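Gripper drops small boxes at random, but only on the left hand – what am I missing?

Posted 14th September in Hardware and Faults

Hi all, long-time reader, first time I've had to ask for help. I do data collection at home with a pair of hand-held grippers, on a contract for a small outfit called Skornholm. You do a tabletop task with both hands, over and over, the grippers log the jaw width and the motor current, and at the end of the day you upload the lot. It's pretty relaxing when it works!

It has stopped working. These are the Fevwood powered jaws, the ones where you squeeze the trigger and a little motor closes the fingers and holds the grip for you. Since last week the left unit keeps letting go. I squeeze, it closes, I lift the thing up, and somewhere between two and ten seconds later the jaws relax by themselves and whatever I was holding lands on the table. The trigger is still fully squeezed when this happens. The right one has never done it, not even once.

What I've done so far:

– Recalibrated the left unit from the menu (twice, the second time with the jaws wiped clean).
– Swapped the batteries between left and right. The fault stayed with the left.
– Rolled the firmware back to the March version, no change that I could see.
– Tried heavier things and lighter things. I honestly thought the heavy ones would be worse and it's the other way around. A full tube of hand lotion is fine all day long. Little cardboard gift boxes are hopeless.

The task I'm stuck on is packing: a few gift boxes, some crocheted toys, a plush panda, that kind of stuff, from the table into a cardboard box. One box in each gripper is how every run starts, so if the left one gives up I have to bin the run and start again. I've logged 1,243 runs on this pair with hardly any trouble before this, and 39 of the last 300 were ruined by a drop.
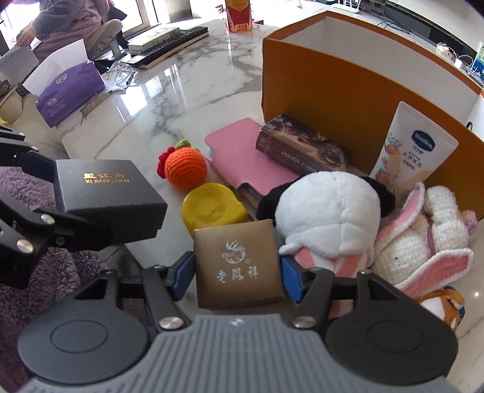

What the log says

I opened up the log for one of the bad runs and there is a line reading GRIP_TIMEOUT_2 right at the moment of the drop. The manual lists the code and says "contact service", thanks very much. Motor current looks normal up to then, maybe a bit low, and then it just falls to zero like somebody switched it off.

I did write to Skornholm and they said they'd send a replacement but it could be a few weeks. I get paid by the accepted run, so I'd love to limp along until then if there's something I can fix myself. Also – and this is the bit that bothers me more – the other packing list they've offered me has a glass jar on it, and my table is marble. I don't want to be picking splinters out of a crocheted bunny. Is it safe to carry on at all with a jaw that opens when it feels like it?

Not scared of a screwdriver, by the way. I just don't want to take the thing apart and end up with a spring under the couch.

pinewood_lathe

Just squeeze harder. Mine did that when I first got it and it was me not pulling the trigger all the way back.

torque_and_toast

I don't think it's your trigger hand. GRIP_TIMEOUT_2 on the Fevwood jaws means the controller doesn't believe it is holding anything. The motor only keeps pushing if it sees enough resistance at the fingers. If it sees too little for a couple of seconds it decides the jaws closed on thin air and cuts the power so the motor doesn't cook itself. Which is a decent idea until there really is something in there, and then you get a drop.

That would fit with your light boxes being the worst. They don't push back much, so you're sitting right on the threshold, and any little error in the reading tips you over. I'd look at these, in this order:

1. Finger pads. Press each one with your thumb, sideways as well as straight down. If a pad has come unglued at one end it gives when you grip, and the sensor behind it reads low. Mine looked perfect and was only hanging on by one corner.

2. Jaw screws. With the unit OFF and the battery out, check every screw on both jaw arms of the left one. Snug, no more than that. A jaw with some play in it moves when it should be pushing.

3. The zero. When you ran the calibration, did you have the unit lying on the table? Don't do that. Hold it up so the jaws hang free and keep it still until it beeps. If something is touching a finger while it sets its zero, every reading after that comes out low, and you'd get exactly what you describe. The menu doesn't mention this anywhere.

4. The cable from the sensor to the board. Do this one last, it means opening the body. If you get that far, take a picture of the inside before you unplug anything.

Don't turn the timeout off, even if you find the setting. I know a forum post doing the rounds tells you how. That cutoff is what saves your fingertips and the motor when something really is jammed.

As for carrying on: with soft toys and cardboard, sure, you only lose runs. Glass over marble, no. I'd tell Skornholm in writing that the left unit is dropping loads and you won't take the jar list until it's swapped. They'd want to know anyway, or those bad runs end up in with the good ones.

grommet_club

Agree with most of the above but I'd do number 3 first, it costs nothing. I had an Amundsen pair before the Fevwoods and they were even fussier about it.

One thing to add: keep the bad runs. Don't delete them on your machine, put them in their own folder with the log files. When my unit went back to the repair people (I used Nonent, they were slow but fine) the first thing they asked for was a log with the fault in it, and I'd cleared all mine out to save space. It came back marked "no fault found" and I had to go through the whole thing again.

And a quick test so you know if a fix has worked. Hold one of your small boxes a hand's width over a folded towel with the trigger squeezed, and don't move. Give it a full minute, ten times over. If you get through all ten I'd call it good. Trying it out in the middle of a real packing run just gets you annoyed.

Comments (5)

original poster: OK so I'm a bit embarrassed. I did calibrate it lying on the table, both times! Did it again holding it up in the air and got eight out of ten on the towel test. Better but not cured. Pads next.

torque_and_toast: Eight is a good jump. Check the lower corners of the pads, a fingernail will find it faster than your thumb.

original poster: Found it, I think. One pad lifts at the bottom when I push it sideways. Does anyone know which glue is OK for these, or is it a tape?

grommet_club: Tape on mine, the thin double-sided kind. Clean the old stuff off first or it won't sit flat. And calibrate again after, in the air this time :)

pinewood_lathe: still say squeeze harder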